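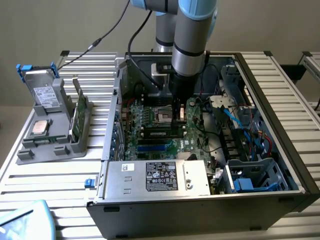

Figure 1. Gripper at the empty CPU socket of a Dell board, with the drive, processor and memory module in the parts holder at left.

Treltus Bench Trials: Progress Report to the Carrasco Fund
Submitted 2021-01-21 by Ratree Chuensuk

Summary

The grant asks whether one robot arm can take over routine teardown and rebuild work at the Mavau repair shop. So far it can do part of the job. Memory and drives are close to usable. The processor is not.

Work this period

We ran 194 attempts over four tasks: memory module, hard disk in its carrier, processor, and cable connectors. All runs used desktop towers laid on their side, with parts placed in or taken from a fixed holder. Bayu Yeoh wrote the motion routines and Pilar Farías scored the runs.

Memory modules went in fully seated in most attempts. Failures came from a slot latch left half closed, and the arm does not yet check for that. Drives in carriers gave little trouble once the approach was slowed down.

The processor task had 32 attempts. The arm picks the part up reliably but still sets it down slightly turned too often for us to allow it near a customer's machine. We use scrap boards only.

Cables remain the weakest area. Loose wiring moves when touched, and a person still has to clear it out of the way before most runs. Montri Wongsuwan at the shop does this by hand in a few seconds, so there is no time saved at present.

Changes to plan

We have dropped side panel removal from this phase. The case designs vary too much. The hours go to the processor task.

Spending

On budget. The second set of gripper fingers from Grastari was paid for in January and is charged to equipment.

Next period

Repeat the memory task for 100 runs without anyone stepping in. Add a latch check. Dardo Cáceres will time shop staff on the same jobs for comparison.

We request no change to the award.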